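PRESS RELEASE
For immediate use
Tuesday, June 22, 2021

Plorkis buys Vurkard tile works, Skemberg kilns to restart

Plorkis, the flooring retailer, has today completed the purchase of Vurkard, maker of floor and wall tiles at Skemberg. Terms not disclosed. All 322 jobs at the works transfer to the new owner on existing pay and conditions.

The Skemberg kilns have been cold since February, when Vurkard stopped firing and began selling from stock. First firing under Plorkis is planned for later this summer, once the gas lines have been checked and the clay store refilled. One kiln to begin with, the second to follow when orders allow.

Vurkard will carry on as a separate name. Same works, same sales desk, same phone number. Trade customers with open orders do not need to do anything. Orders placed before the sale will be honoured at the price quoted, including part-deliveries. Anyone still waiting on adhesive or grout should ring the sales desk as these are comming from a different depot for now.

The plain floor range stays. Plorkis has sold it in its own shops for years and it remains the best seller for kitchens, hallways and utility rooms. Pale greys lead, with the warmer creams some way behind. The patterned wall tiles are under review and a decision will be given to stockists before the autumn price list goes out.

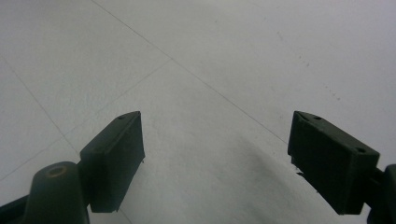 Floor tiling in a pale grey-white.

Plorkis will put new money into Skemberg over the next 3 years. First job is the roof over the glazing line, then a new packing hall on the old lorry park. Packing is done in two buildings at present, with pallets going across the yard in all weathers. Planning papers for the hall have gone in to the council.

A trade counter will open at the works gate, selling seconds and ends of line by the box. Opening hours to be confirmed. No card minimum. Customers should bring there own trolley if they have one.

Yoo, the bathroom fittings business already owned by Plorkis, is not part of the deal and its stores are not affected. Yoo will stock the Vurkard wall range in 30 branches from the autumn.

Stockists can order the new sample box from Monday. It holds the full plain floor range plus a grout card, and the cost is refunded against a first order. Old sample boards still valid, please don't bin them.

ENDS

Notes to editors

Plorkis sells flooring, tiles and fitting materials to homes and the trade, with 3000 product lines in its main catalogue.

Vurkard makes glazed and unglazed tiles at Skemberg.

Site visits by arrangement with the Plorkis press desk. Sturdy shoes please, no visits on firing days.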